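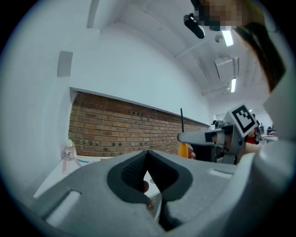

Zustadby, 10th December

Hand-held gripper rules, short version. Read before your first recording session. Long version is in the Gurnodeck folder, 62 pages, nobody expects you to do it in one go.

Before you start

Check the finger pads. Both of them, inside faces too. Torn or shiny where it should be textured, swap it and log the swap.

Wipe the marker plate. Dry cloth only. Flat, no curled corners, no tape over the black border. A marker with a chipped border goes in the bin.

Lens clean. Screws snug, not cranked.

Hair tied back, sleeves up, lanyards off.

While recording

Open and close the jaws fully 4 times at the start of every take. Skip it and the take gets rejected.

Fingers out of the jaw once the take is running. Yes even for a quick nudge. If somthing sticks, stop the take, then fix it.

Two people at one table: agree who moves first. Say it out loud. Keep the markers turned toward the lens, don't cross arms in front of them.

Drinks off the table, or lids on and well back.

Faces get blurred before anything is shared. Not your job, but don't send raw clips around either.

After

Name the take, operator initials last. Max 109 takes per card, then change cards. Dropped gripper = recalibrate, no exceptions, tell Beat Haslinger teh same day.

Pad wear table gets redone in February. Until then use the old Jaramillo one, row 406 is wrong, ignore it.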